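**Adamczyk says its shop kits are ready for fall. Teachers would like to see the parts list.**

Adamczyk, the supplier that took over the middle school shop kit contract last spring, says all 22 schools in the county will have working sets of its new bench kit before the end of October. Two schools have them now. The other 20 have a delivery schedule, and it has already changed once.

The kit, sold under the name Kolo, is a tabletop set for teaching how things move: gears, shafts, brackets and a length of aluminum rail that everything is supposed to mount to. Students lay the rail across the bench, fit the gears along it and learn why a small one turns faster than a big one. It replaces the older Delon sets, which were heavier, uglier and, according to several people who taught with them, very hard to break.

"I had Delon gears in my room that were older than the kids," said Edileuza Queiroz, who teaches sixth and seventh grade shop and received one of the first Kolo deliveries. "They were metal. You could drop one on the floor and the only thing you worried about was the floor."

The Kolo gears are plastic. Adamczyk says this makes them quieter, lighter and cheaper to replace. It has not said how often they will need replacing, and the contract does not say either. What the contract does say is that replacement parts are billed to each school after the first six months.

That clause is what got Osvaldo Falcão's attention. Falcão, a parent who used to buy parts for a packaging plant, asked for the full parts list in August and was given a two-page summary with no prices on it. He asked again and got the same two pages with a cover letter.

"It's a nice letter," he said. "I wanted to know what a gear costs."

A company spokesman, Odair Peixoto, said unit prices are "still being finalized with the molder" and will be posted when the last schools are supplied. Asked whether that meant schools would sign for the kits before they knew what the spare parts cost, Peixoto said the schools had already signed.

He is right about that. The district approved the purchase in a single vote last spring, on the recommendation of its curriculum office, after a demonstration that lasted less than an hour. Aparecida Assunção, who runs the curriculum office, says she stands by the choice. The old sets were missing pieces, she said, and the company that made them had stopped answering the phone.

"People are fond of the Delon kits now," Assunção said. "They weren't fond of them when they were filling out my repair forms."

Those repair forms are public. There were 137 of them for the last full school year, a number the district used in its case for buying new. But a form was filed for anything at all, and the stack is not as bad as it sounds. Many of the requests were for missing hex keys. Several were for benches, which have nothing to do with the kits. One asks for a broom. The district did not sort the forms before presenting the total, and when asked last week how many involved a broken gear or shaft, Assunção's office said it would have to check. It had not called back by the time this was written.

There is also the matter of fit. The Kolo rail has grooves running along its length, and the brackets are meant to slide in and lock with a quarter turn. Queiroz said most of hers do. A few slide in and stay loose, and a few need a mallet. She has sorted them into two coffee cans, good and less good, and hands out the good ones first.

Adamczyk blames an early batch of brackets made by a subcontractor, Veltbridge, and says the batch has been pulled. Veltbridge did not respond to a message left at its office. Queiroz said no one has asked for hers back.
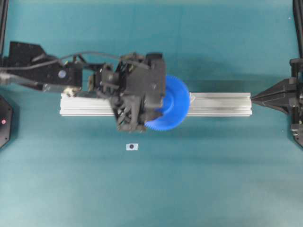 The gears she has fewer complaints about. They are bright, they are easy to find when they roll under something, and the teeth have held up through three weeks of classes. Three weeks is not a long time. The district's own projection, the one that made the Kolo kits look cheaper than repairing the old ones, assumes a gear will last four school years, and the footnote for that figure cites the supplier.

Maiara Xavier, who teaches at the second school to get the kits, is more cheerful about them. Her students like the colors and they like that the pieces go together fast - a class that used to spend half the period setting up now gets to the lesson. She thinks some of the grumbling is about change in general. Still, she kept her old sets. They are in a storage closet behind the kiln room, and she does not plan to turn them in until the new ones have made it through a year.

Under the district's plan she is supposed to. Schools were told to box up the Delon sets for pickup once their new kits arrived, with the metal to be sold for scrap. Roughly half the schools have asked for more time. Assunção said extensions will be handled one at a time and that no one is going to come through a classroom with a hand truck.

Peixoto said the next deliveries are on the road and that spare gears will be included in each box at no charge. He could not say how many. Falcão has put in a third request for the price list, this time to the school board, which has until the end of the month to answer it.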